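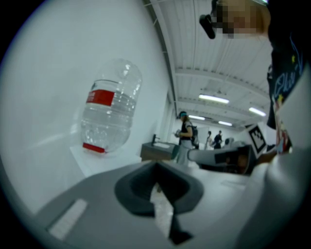

Bottled water with a red cap and label. We used to buy it by the slab.

Salari benchtop water filter, 10 litre: review after one summer

We live on tank water in a house built in 1874, with a roof that has been patched in more materials than I can name. The water is fine for washing and for the garden. For drinking it has always tasted of leaves, and after a dry spell it tastes of dust as well. For years we bought bottled water for the kettle and the fridge. I got sick of carrying it in from the car and of the recycling bin being full by mid-morning on the day it was emptied, so I bought a Salari.

It's a gravity filter. You pour water in the top chamber, it drips through two ceramic candles, and you draw it from a tap at the bottom. There is no power and no plumbing. Mine cost $300 with the candles included, from Flodia, who sell camping and off-grid gear. It arrived well packed, with one small dent in the lid that I didn't bother sending back.

Setting up

The instructions are on a folded sheet and are mostly diagrams. You scrub the candles under water, fit them with the washers on the inside, tighten the wing nuts by hand, and run the first two fills down the sink. I had one washer on the wrong side and got a slow leak into the lower chamber, which meant unfiltered water was getting past the candle. The sheet doesn't warn you about this. Put a bit of food dye in the top and see whether it comes through coloured before you drink any.

The tap that comes with it is plastic and I don't like it. It's stiff, and it drips if you don't push it all the way back. My neighbour Béla Bozsik has the same unit and replaced his with a stainless one from the hardware store. I've since done the same and it's much better. At this price it should come with the metal tap.

Daily use

It is slow. A full top chamber goes through overnight, so we fill it before bed and again after breakfast if we have people staying. If you forget, you wait. My sister-in-law Erzsébet Hegyi came for a week in January with her kids and we ran it dry most afternoons. For a couple it's plenty.

Taste is good. The leafy flavour is gone and tea is clearer in the cup. I can't tell you what it does for bacteria because I haven't had the water tested. If your tank has had a dead possum in it, get a proper test done and don't rely on a review.

Cleaning takes me a quarter of an hour. The candles go brown and slimy and the flow drops off, and you scrub them with the pad supplied. We do ours every three weeks. The lower chamber has a seam near the base that collects a bit of scale, and vinegar shifts it.

The size caught us out. It needs to sit on a stand or at the edge of the bench so a jug fits under the tap, and with the lid on it won't go under our overhead cupboards. Measure first. The stand is sold separately.

Compared with the Jakab

I borrowed a Jakab jug filter before buying. It's cheaper, quicker and fits in the fridge door. It made less difference to the taste of our water and I was forever refilling it. On town water I'd probably have kept using one.

Good: taste, no power needed, easy to scrub
Bad: plastic tap, washer instructions, stand costs extra

I'd buy it again. Replacement candles are due in May and I'll add the price here once I've ordered them.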